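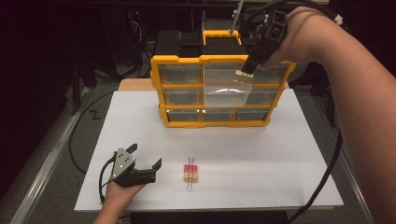 Anything smaller than a thumb needs a drawer of its own, according to one regular at the Whitfield repair room, and anyone who disagrees has never tried to find a particular washer in a biscuit tin. The regular has been saying so for years, and the woman who looks after the small parts there has come round to it completely.

She didn't start out that way. "I was a tin person," she says, pulling out a stool for me at the sorting table. "Tins, jam jars, the odd margarine tub. I thought drawers were for people with too much time. Then I spent a whole evening looking for one spring, and I'd have paid good money for a drawer with a label on it."

The repair room sits above the old Zamar shoe shop, up a staircase that turns twice and is rather steep the second time. People bring lamps, toys, radios, zips, spectacles and, once in August, an entire accordion. Most of what they need to mend them is tiny. She is the one who knows where it lives, and she lights up when you ask her about it.

I wanted to know about the yellow and black organiser with the clear drawers, which I'd noticed as soon as I came in. She was delighted. It's her favourite of all the ones they've had.

"You can see in! That's the whole thing for me. The big grey cabinet we had before was beautifully made, lovely runners, and you had no idea what was in it. With clear fronts you get a hint before you've touched anything. And it has a handle, so if somebody's working by the window I can carry the lot over to them instead of running back and forth with a pinch of screws in my palm."

It has nine small drawers, in three rows of three, and a compartment on top. I asked how she decides what goes where, expecting a chart. There is no chart.

"Top row is what you reach for most, because you don't have to bend your head. Bottom row is what you're keeping just in case. The middle row changes all the time, and I argue with myself about it. At the moment I've got the rubber feet in there, but they'll probably move. The top compartment is for things that are waiting for a decision. I try to empty it on a Friday."

Does she manage it?

"Some Fridays."

Her way of sorting has changed a good deal. When she took it on, she went by what a thing was called, so that all the screws went together and all the clips went together. Now she goes by what job it does. A little wooden peg and a plastic plug might share a drawer if both of them get used for filling holes in shelves. "I know it sounds muddled, but watch somebody come in with a wobbly shelf. They don't want a screw or a peg, they want the shelf to stop wobbling. They open one drawer and they've got four things to try."

The other great discovery, she tells me, was plain white. Everything gets sorted on a white surface now, a big sheet laid over the table, and she can't believe they ever did it on bare wood. Brown bits on a brown table simply vanish. On white you spot the lot, even the little pale pieces if the light's coming in from the side. It also tells you when you've finished, which she says is half the pleasure.

"And binder clips! I'm mad about binder clips. Two bits that belong together, clip them together, and you've got one thing to look after. You can leave it standing on the table while you get on with the drawers, and it'll still be a pair when you come back. We must have bought a box of 100 when we opened and I've had to buy more, people walk off with them. I've given up minding."

She has firm opinions about pulling drawers out. One at a time, and only as far as you need. Pull two in the same column and the upper one hides the lower one, and then you drop something into the wrong place and don't find it until spring. Pull one too far and it tips. She has done this with a drawer of beads, and they were still turning up under the radiator months later.

"Hold the thing just over the drawer, then let go. Don't throw. Everybody throws! It's only a few inches, they think, what could go wrong. Well, it bounces off the front and it's gone."

Last winter she sat down and listed every kind of small part in the room, something she'd been threatening to do since Vakel, the hardware shop on the corner, closed and gave them its leftovers. The list came to 243 entries. She read me a page of it with real relish: cup hooks, small; cup hooks, smaller; eyelets, brass; eyelets, not brass; unknown, pointed.

"I love 'unknown, pointed'. There's nearly always someone who comes in and says, oh, that's off a such-and-such. Then it gets a proper name and I can move it."

Labels are the one thing she's still unhappy with. Paper ones curl, and the printed sort peel off after a few months of people's thumbs. She has tried writing on the drawer tabs, but there's hardly any room on them. For now she puts one of whatever it is at the very front of the drawer, pressed up against the plastic, and lets that be the label. It works well for everything except springs, which won't stay put.

I asked what she would say to someone at home with a kitchen drawer full of bits.

"Tip it out on something white, put the kettle on and don't try to do it all. Pick out one kind of thing. Just the picture hooks, say. Find those a home and put the rest back. Next week do the batteries. I did my own kitchen like that and it took until the summer, but I enjoyed it, and I found a key I'd been missing for ages."

And the key, what was it for?

"The Pralel bike lock. We'd cut that off by then."

The repair room is open on Friday evenings and Saturday mornings. Odd drawers, clean jars with lids and binder clips of any size are all welcome, and can be left at the top of the stairs.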